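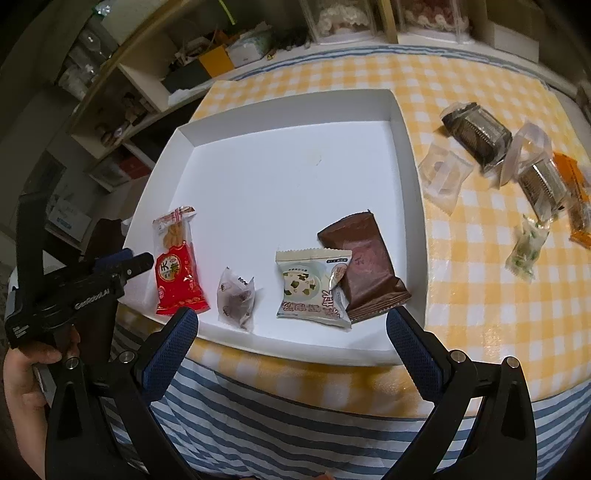 Keep the dull pages

When a family clears out a house, old diaries usually get sorted by how interesting they look. Travel journals are kept. Letters from a war are kept. The daily books, with the weather and the price of eggs and who had a cold, go in the trash. I think this is a mistake, and I think local archives have encouraged it.

I spent most of January reading one of these daily books, kept by a farm wife near Minja. She wrote a few lines every night for 8 years. There are more than 3,000 entries, and I would guess that a stranger opening it at random would put it down inside a page. "Washed. Wind from north. Bread poor." The next day, "Ironed. Still windy."

I put it down myself a couple of times. But somewhere in the second year I started to notice things. She stopped mentioning the piano. The trips into Gerkura, which had been every other week, came only when the roads were frozen hard. Bread was poor for a whole winter, and then she wrote that they had changed mills. None of this is explained anywhere. A person writing for herself has no need to explain it.

That is the value of the thing. A memoir tells you what the writer decided, years later, had mattered. A daily book was written before she knew. When her sister fell ill, the first mention is half a line after a note on the hens. It takes five weeks of entries before the illness comes first on the page. I have read good published accounts of sickness in a household that told me less about how it comes in.

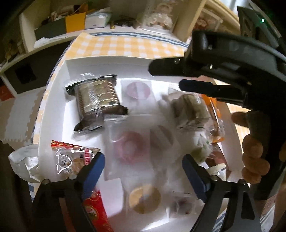 The historical society in Bresia has a rule that it will take a diary only if it is "of general significance." I understand why. Shelves cost money and somebody has to catalog what is on them. But nobody can judge significance from a quick look, and with a daily book a quick look is the worst way to judge. The library in Vondia takes them all, gives each one a box and a single line in the catalog, and leaves the rest to whoever comes along to read. Two shelves hold the whole collection. That seems to me a fair price.

I would also ask people not to trim them. I have seen typed copies in which a grandson had left out the weather and the laundry to save paper. What remained was births, deaths and a barn fire, and those were already in the newspaper.

If you have one of these books in a closet, write the name of the keeper and the place on a slip of paper and tuck it inside the cover. Use pencil. Then call your library before you call anyone else, and if they say no, try the next county.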